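6. If the fingers won't pick up the gray piece

This one drove me nuts on the Koma! The gripper would close, come up empty, and the log would still say "grip OK" (mine did it 20 times in a row).

1. Hit stop and wait for the arm to park.
2. Look at the blue covering on both fingers. Creases are fine, but press any loose flaps down flat.
3. Check the tip pads, then wipe the specks off the white surface. 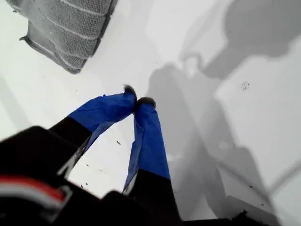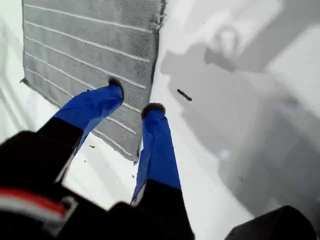 Fig. 6: Blue-covered fingers and tip pads, two views.

4. Run the close test again at low speed.

CAUTION: Keep your hands out until the arm is parked. I got pinched, and Ursina Stöckli still brings it up.

Note: re-zero the fingers every 1,000 cycles.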